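Taking a computer apart on the workbench: tips for small parts

Written by Bianka Vass, with corrections by Edit Szénási
Last changed April 4, 2020

Many members ask us the same things when they open a desktop computer for the first time, so I have put our habits on one page. They are meant for ordinary repair and cleaning at a table. If your machine is still under warranty, read the papers first.

Before you open anything

Shut the computer down, switch off the power supply at the back and pull out the cable. Then hold the power button for a few seconds. Take photos of the inside from two or three sides before you touch a plug. I take more than I need and delete them in the evening.

Clear a place at least twice as big as the case. At my home in Mitville I work on the kitchen table, and I put everything edible away first. Crumbs get into sockets very easily, and sugar is worse than crumbs.

A carpet is a bad floor for this work, and so is a wool sweater. Wear a wrist strap if you have one and clip it to bare metal of the case. Without a strap, touch the bare metal often, especially after you stood up and walked somewhere.

Where to put the parts down

Every part gets its place before you take it out. This sounds slow, but it saves me the moment when I stand with a processor between two fingers and look for somewhere to lay it.

A molded plastic tray with recesses is the best thing for processors. The clear packages they are sold in are also good, so please do not throw them away. Edit keeps hers in a cookie tin from Dunik, with a paper label on each one. Ordinary kitchen foam or a plastic bag can collect static, and I do not use them for this.

Some trays are not made for static-sensitive parts, even if they look the same. Ask when you buy. The gray color alone tells you nothing.

A ribbed metal surface is practical for a tray, but small screws like to roll into the grooves. If you must work on such a surface, lay a thin mat over the part where your screws will be. And never lay a powered board on bare metal!

Holding a processor

Hold it by two opposite edges, with clean and dry fingers. Do not touch the contacts on the underside. The metal cover on top is stronger, but fingerprints there should be wiped off before new paste goes on.

Set it down with the metal cover up, in a recess of the right size. If it does not lie flat, do not push. Lift it out, look at the corners and try again. One corner usually has a small mark that shows the direction for the socket, and it is a good habit to lay all your processors the same way around.

If you want to clean old paste, do it before the part goes into the tray – a lint-free cloth and isopropyl alcohol are enough. Wipe from the edge to the middle, so that the paste does not go over the side. Let it dry completely. I do not scratch with a knife or a screwdriver, also when the paste is very hard. A second drop of alcohol and five minutes of waiting will do more.

Write down the printed number when you have the part clean and in good light. Some markings are so faint that you must tilt the lamp. I once ordered a wrong cooler from Hegyi because I read 611 in a place where there was a different number, and it took until September to get my money back.

Screws and cables

An egg carton is still my favorite for screws. One cup for the case, one for the drives, one for the board and so on, with a word in pencil on the lid. Magnetic bowls are nice too, only keep them away from old hard disks.

Pull on the plug and never on the wires. If a plug has a latch, press it and wait until you feel it give. For ports which are color coded, write the color next to the cable name on a piece of masking tape, and wrap the tape around the cable like a small flag.

When you must stop in the middle

Put the tray in a closed box and put the box high, where no child or cat will reach it. Leave a note on the case: "processor is out, do not switch on." Cover the open socket with its plastic cap if you still have it.

The Wutia mats and a few spare trays can be borrowed at our tool shelf. Please bring the trays back washed and dry.
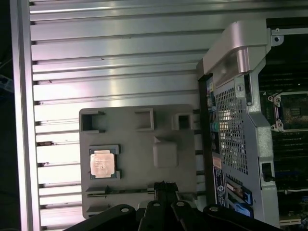
Wutia Repair Club, Computer Bench Team

Processor in its tray, beside an open computer case. Questions about this page go to Bianka, and questions about borrowing tools go to Edit.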